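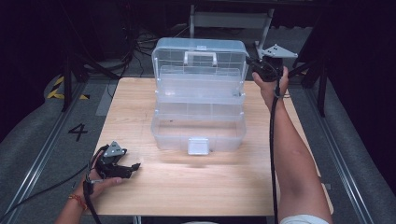 Slide 1. Station 4, storage box, lid up.

Morning, everyone. Wait for the people at the back to find chairs. I'm Lurdes Lobo, I look after hardware faults at Plorkcombe, and my talk got the slot before lunch, so I know where I stand.

The task: open the box, take the tray out, put it back, shut the lid. Two grippers, one in each hand. A child of three could do it, and would probably want paying less.

The fault: in October we started getting slips. The fingers closed, the force reading looked fine, and the tray stayed where it was. Chaiwat Meesuk blamed the software. Canan Işık, who writes the software, blamed the tray. We then spent 2 days on the force readings, which were perfect throughout. (Pause. Let Canan object.)

Next slide. Leave it up for a bit and let them find it.
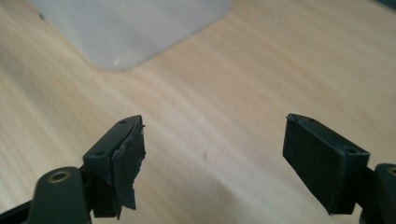
Slide 2. Left pad torn and ragged, right pad mostly intact.

Point at the left finger. Ragged inner edge, a strip lifting along the top seam. Then the right one, which has a little fraying at its lower point and is otherwise respectable. Same make of pad, fitted on the same day by Afiq Ismail, who would like it known that he fitted them properly. He did.

What we'd missed: our checklist had 20 items on it, including the battery in the wall clock. Pads were not among them.

Safety bit, do not skip – a slipping grip makes people squeeze harder and lean in, and then their faces are near a lid that can drop. We had one near miss and one very short meeting.

What we changed: both pads looked at before every session, both replaced every 100 runs or at the first tear. They go on as a pair. Wiroj Thongsuk keeps the spares in his desk and you have to sign for them.

Still open: why the left goes first. Chaiwat has a theory. If he's in the room, take questions from the other side.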